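Wondmont Institute of Early Childhood Studies
Materials and the Learning Environment
Handout 6: Small Blocks, Boards and Work Surfaces
Course instructor: Nadiia Karpenko
Workshop instructor: Walid Azar
Revised April 23, 2020

Purpose of this handout

This handout accompanies the sixth lecture and the workshop that follows it. It covers the selection, presentation and care of small shaped blocks for use on a tabletop board. Large floor blocks were covered in Handout 5 and are mentioned only where the two kinds of material differ. Students should read Sections 1 through 4 before the workshop and bring a printed copy with them.

1. Terms used in this unit

Block. Any solid, unattached piece intended to be lifted, placed and moved by hand. In this unit the word is used for pieces small enough to be grasped between the thumb and fingers.

Prism. A solid with two matching flat ends and straight sides. A hexagonal prism has six sides and may stand on an end or lie on one of its faces. The position changes what a child sees first, and observation notes should state which position was used.

Profile piece. A block whose top and bottom follow a recognizable outline, such as a heart or a star. Children who do not yet use the word "prism" will usually name these pieces by their outline.

Board. The flat surface on which the blocks are presented. A board may be a single piece or may be made of joined planks.

Ground. Whatever lies beneath and around the board. The ground is part of the presentation and is to be recorded with it.

Layout. The position of every block on the board at the time a session begins. A layout is described from the seat of the child, never from the seat of the adult.

2. The board

A board gives the activity a boundary. Children working directly on a large table tend to let pieces travel, and the adult then spends the session retrieving them. With a board in place, most children keep their work inside its edges without being told to do so.

Pale wood is preferred in this course. It allows strong colors to be seen clearly and does not compete with them. A soft grain is acceptable. A bold grain with dark knots is less suitable for sorting work, as younger children may begin to place pieces according to the marks in the wood. Painted boards are permitted when a center already owns them, but the paint color must be entered in the notes.

Seams between planks should be checked with the fingertips before each session. A seam that can be seen but not felt is of no concern. A seam that catches a fingernail will also catch the edge of a small block, and a child who slides pieces will meet it every time. Boards with raised seams are to be set aside and reported to the workshop.

The ground should differ clearly from the board in color. Where the two are similar, the edge of the board becomes difficult to find and the boundary is lost. A perforated surface makes a satisfactory ground provided the board covers the whole working area, leaving the holes outside it.

3. The blocks

A working set is chosen so that color and shape can be considered separately. If every shape has its own color, a child who sorts correctly by color has also sorted correctly by shape, and the observer cannot tell which property the child attended to. At least two pieces of different shape should share a color.

Consider a yellow hexagonal prism and a yellow heart on the same board. A child asked to put together "the ones that go together" may pair them by color. A child attending to outline may leave them apart. Either response is informative, and neither is to be corrected during the first presentation.

The shades within one color need not match exactly. In practice they seldom do, particularly in sets assembled from more than one source. Kazuhiro Hattori, who taught this unit before the present instructor, advised students to keep a slightly mismatched pair in every set and to listen for the words children use about it. Terms such as "lighter," "milky" and "the other yellow" have all been recorded at our practice center in Plullcombe.

Surface texture also deserves attention. A textured block and a smooth block of the same color will be handled differently, and some children will sort by touch when invited to close their eyes. This variation is described in Handout 8.

4. Spacing and grouping

The starting layout is never neutral. Pieces that touch are read as belonging together. Pieces set apart are read as separate, even where color or shape would suggest otherwise. The adult should decide on the grouping before the child is seated and should be able to state what it was meant to invite.

Three arrangements are used in this course.

Open layout. All pieces stand apart, with at least a finger's width between them. This is the standard layout for a first presentation.

Paired layout. Two pieces of different color and shape are placed in contact, and the remaining pieces stand apart. The layout is used to see whether the child keeps the pair, separates it or builds from it. A green star pressed against a blue cube, with a yellow heart just behind them, is a suitable starting point.

Lined layout. The pieces are placed in a row parallel to the near edge of the board. Use this layout sparingly. Children commonly take it as a finished product and hesitate to disturb it.

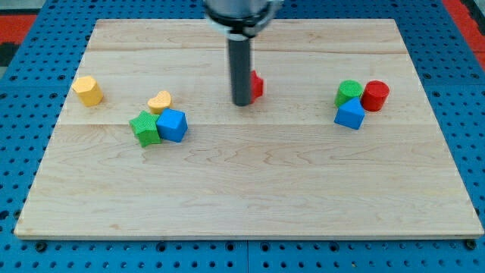

5. Presenting the material

5.1 Place the board squarely in front of the child's seat, with its near edge within easy reach. Younger children should not have to stand to reach the far edge.

5.2 Set out the layout before the child arrives at the table. Placing pieces one at a time under the child's eyes is a different activity and is treated in Handout 7.

5.3 Open with one short sentence. "These are for you to move" is sufficient. Do not name colors or shapes at this stage.

5.4 Allow 60 seconds without further speech. Students often find this difficult at first, and it will be practiced in pairs during the workshop.

5.5 If the child has not touched a piece by the end of that time, move one block a short distance and return the hand to the lap. Do not repeat the movement.

5.6 End the session after 180 seconds of active handling, or earlier if the child leaves the board. The child may continue afterward, but notes are no longer taken.

6. Recording a layout

Record the shape and color of each piece, then its position. Use the terms near, far, left and right, always from the child's seat. Where one piece partly hides another from that seat, state which is in front. A hidden piece is still part of the layout, and children frequently reach for it first.

A sample entry, taken from the notes of Orysia Palamarchuk, is given for reference:

"Paired layout. Star and cube touching, star on the left. Heart behind the pair. Hexagonal prism alone at the far left, upright. Child lifted the heart, turned it over twice, put it back in the same place. Then moved the prism next to the heart. Said 'same.' Did not separate the pair."

The entry is short and contains no judgment of the child. The word "same" is given as spoken and is left unexplained. Interpretation belongs in the second column of the form.

7. Care and storage

Blocks are wiped with a damp cloth after each group and left on a towel until fully dry. They are not to be soaked. Boards are wiped along the grain and stored upright, with a gap between them. Sets are kept in the shallow drawers of the Dahlgren cabinet in the workshop, one set to a drawer, and signed out on the sheet inside the door. Kyrylo Zakharchenko holds the key and should be notified of any missing piece before the drawer is returned.

Chipped pieces are not to be sanded by students. Place them in the tray marked Skuto, from which they are collected for repair each July.

8. Assignment

Prepare two starting layouts for the same set, one open and one paired. Draw each from the child's seat and label every piece. For each layout, write one paragraph explaining what it is meant to invite and one paragraph on what a child might reasonably do instead. Carry out one presentation with a partner acting as observer, and attach the partner's notes without alteration.

The assignment is marked out of 100. Of these, 60 are given for the written explanation, and the remainder for the drawings and the accuracy of the recorded positions. Submissions go to Nadiia Karpenko at the start of the session on Handout 7. Students who were absent from the workshop should arrange a time with Walid Azar in Room 13 before beginning the work.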